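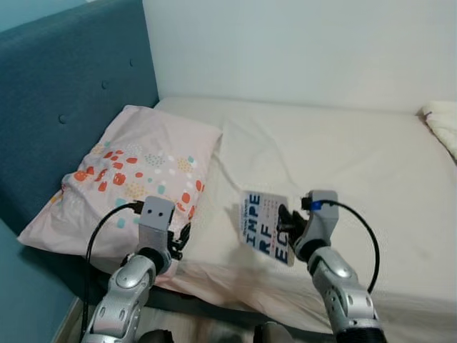

Two-arm cell: gripper fingers slip on thin printed card, and the cable on one side pulls

Posted by Nernberg, 21 March 2019

Hello to all. I look after a cell with two arms which works at a bed. The task is household tidying: the arms take small things off the sheet, put pillows in place, fold some soft things and so on. With the pillows and the blankets I have very few problems. My trouble is with flat things, and most of all with one small card with big blue letters on it. It lies on the sheet and the gripper must take it by the edge and lift it.

What happens is as follows. The fingers come down, they close, and in many tries the card only slides away on the fabric, or it turns a bit and stays where it is. When I do get it, the pinch is on the very end of the finger tips and I do not trust it. Last week I made 200 tries in a row with the same settings and wrote them all down. The bad ones are mostly on one arm, but not all.

My set-up:
Both grippers have the same black two-finger set, the narrow type with the square tip.
Closing force is on the lowest step, for I was afraid to bend the card.
Cables come out at the top of each gripper housing, make a loop, and go back along the arm.
Wrist cameras on both sides, fixed by me.
The sheet is a usual fitted one. I pull it flat before each session, but there are always folds.

The second thing is the cable. On the right side I left a wider loop than on the left, and when the wrist turns far I have the feeling that the loop pulls the gripper a little to the side. I can not prove it. Could this be the reason for the bad tries, or should I look first at the fingers? I have cleaned the fingers once, in October, with a dry cloth. I did not change the tips since the cell was built.

I also see that the picture from the wrist camera becomes smeared when the arm is moving. I do not know if this matters for the grasp.

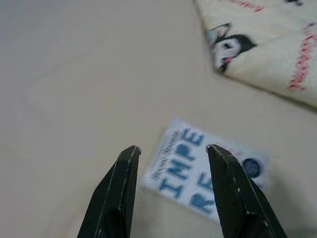 The approach I use now is to open the fingers wide, go down over the card with one finger on each side of it, and close in the middle. I started with this because it works well for toy blocks and for a rolled sock. Maybe for a flat card it is the wrong idea from the beginning. Please tell me if you have done it in another way. I can change the program and I can print small parts, but I would prefer not to buy a new gripper.

Thank you for your patience with my English.

Clundatero

I had nearly the same trouble for a whole winter, so I will write what I did, in the order I would do it now.

Start with the finger tips. Wipe them with isopropyl alcohol on a cloth that leaves no lint, and let them dry completely. A dry cloth alone only moves the grease from one place to another. Look for worn shiny places at the inside of the tip. If you find them, put on a thin layer of soft silicone or exchange the tips. Then close the gripper slowly on a strip of paper and hold it against a lamp. If light comes through on one side, the fingers are not parallel and you will lose thin things always at that side. On my gripper I had to loosen the two screws at the base of one finger, press the fingers together by the controller, and tighten again while they were closed.

Do this on both arms. You say the bad tries are mostly on one, and I would bet on this before I would bet on the cable.

Next, the way of grasping. With one finger on each side of a flat card you are asking it to stand up or to bend, and on a soft sheet it has no reason to do so. What worked for me: put one fingertip on top of the card near the edge, press very lightly, and drag it towards a fold or towards the edge of the mattress. When a corner is up, come with the other finger under it. My drag was 50 mm, slow. The mattress helps you here — you can push down a little and the fingertip goes under the card without damage. On a hard table I would never do it so.

Closing force: one step up from the lowest is fine for printed card. You can try it by hand with an old one first.

For the camera, let the arm stop before it takes the picture which decides the grasp. I wait half a second. If your program computes the position of the card from a frame in movement, you can be wrong by several millimetres, and for a card that is everything. Check also the exposure time. If it is on automatic, set it by hand to a shorter value and give the room more light.

After that I would look at the cable. Fix it with a soft strap at the forearm so that the loop is only as long as the wrist needs at its far end of turning. Turn the wrist by hand through the full way with the power off and watch the plug. Do not pull the strap tight over the bend.

Xolalpa

just use a suction cup. much easier for cards

Stunalville

Suction is good for a card on a table, but he also has pillows and blankets and he wrote that he does not want to buy a new gripper, so I would stay with the fingers.

I agree with most of the long answer above. Only about the cable I have another opinion, and I would do it earlier. In our cell the loop was too long and it touched the sheet each time the arm went low. It did not move the gripper much, but it moved the sheet, and with the sheet the thing we wanted to take. We saw this only when we watched from the side.

A simple test costs you ten minutes. Send the right wrist to the same point over the bed 6 times, each time from a different direction, and mark with a soft pencil on paper where the fingertip comes. Then tape the cable short and do it again. If the marks come closer together, you have your proof.

And write on a piece of tape on each gripper when you cleaned it. We do it each week now. From October to March is too long.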